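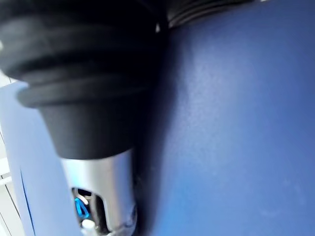

View from the wrist camera at close range, with the ribbed rubber boot and metal cylinder against a blue surface. Photo: Wevik Project

Collecting the demonstrations: a conversation with Ekaette Aliyu

The Wevik Project enters its second phase in January. Its purpose is to assemble a body of recorded handling tasks from which a control system can learn, and to make that body available to partner laboratories under common terms. Ekaette Aliyu has directed the collection work from the beginning. She spoke with Gwenaël Gilbert of the institute's publications office on 27 December 2024.

Ms. Aliyu trained as a mechanical engineer and spent the early part of her career writing motion programs for packing lines. Those programs were specified in full before a machine was switched on. The Wevik approach asks a person to guide the arm through a task many times, with every movement and every camera view recorded, and leaves the system to find the pattern.

"When I wrote programs, I knew which line of code was responsible for a mistake," she said. "With a learned controller I look at the recordings. If the arm hesitates before it closes, I want to know whether our operators hesitated there as well. Very often they did."

The first phase produced 620 accepted demonstrations. The target for the second is 700, divided among a larger number of tasks. Ms. Aliyu was careful to separate accepted recordings from attempted ones. A demonstration is set aside if the operator restarts in the middle, if one of the camera streams drops out, or if the written task note does not match what was done. Failed attempts are kept in a separate store, called Osier, where they can be used for work on error recovery.

Asked whether it might be simpler to discard them, she disagreed. "A dropped part is information. What we can't have is a dropped part labeled as a good placement. Garba Oyelaran reviews the labels, and he has sent whole sessions back to us for that reason. He was right to do it, although we did not enjoy it at the time."

Much of the conversation concerned cameras. Each Wevik station records from a fixed position and from the wrist of the arm. The fixed view gives the general arrangement of the work. The wrist view moves with the arm and is often filled by whatever is closest to it, whether that is a part, a wall, or a piece of equipment. Visitors tend to find these recordings hard to follow.

"People ask for the nice view," Ms. Aliyu said. "They want to see the whole bench. But in the last few centimeters the wrist camera has the detail, so we train on it. A large area of one color with a dark shape across the corner is an ordinary picture for us."

She explained that close views raise particular difficulties. Objects near the lens may be blurred. Bare metal reflects light in ways that change as the arm turns, and black rubber shows little detail in its folds unless the light falls across them. The team does not attempt to remove these effects. In an early trial the operators worked under diffused lamps, and the resulting controller performed well until the lamps were taken away.

"We had taught it our lamps," she said. "Femi Akinola wrote that sentence in the trial report and I have repeated it to every new operator. Now we vary the lighting on purpose, and we record the setting with each session."

Mr. Akinola leads the group of operators, all of whom complete 32 hours of supervised practice before any of their recordings are accepted. The figure was set after the first phase, when reviewers found that an operator's early sessions contained long pauses and small corrections which disappeared later. Practice sessions are stored but are not released.

Ms. Aliyu does not want every operator to work in the same manner. A common written procedure covers the starting position, the end condition, and the points at which a session must stop. Between those, operators choose their own path. Titilayo Aliyu, who is not related to her, approaches most parts from the left and turns the wrist late. Others turn early and come straight down. Both styles are represented in the released set, with a code for each operator in place of a name.

The question of credit came up more than once. The operators have asked that their work be acknowledged in publications, and the project has agreed to list them by name in the general documentation while keeping individual recordings coded. Ms. Aliyu described this as a fair arrangement, but said that it had taken too long to reach. "They are skilled people. The controller has nothing to learn from except what they did with their hands. I should have settled the matter before we recorded anything."

On storage and access, she confirmed that the recordings will be held on the Ilska system and that partner laboratories may request them in batches of 500. Each batch will carry its task notes, lighting record, and review history. Laboratories that find an error are asked to report it to Mr. Oyelaran's group so that a correction can be issued to all holders of the batch. The earlier practice of correcting files without notice has ended.

The second phase will also introduce a new set of tasks, under the working name Uzor, in which the arm must operate close to large surfaces and in confined positions. The first phase concentrated on open benches, where there is space to approach from any side. Ms. Aliyu expects a higher rate of rejected sessions at the start and has planned the schedule with this in mind.

She declined to predict how well a controller trained on the combined set would perform. Evaluation is the responsibility of a separate group, which does not share its test tasks with the collection team. "I don't know what they test, and I prefer it that way," she said. "If I knew, I would start collecting for the test. I would not mean to, but I would."

Operator training for the Uzor tasks begins in January. The revised procedure for task notes will be sent to partner laboratories before the first sessions are recorded.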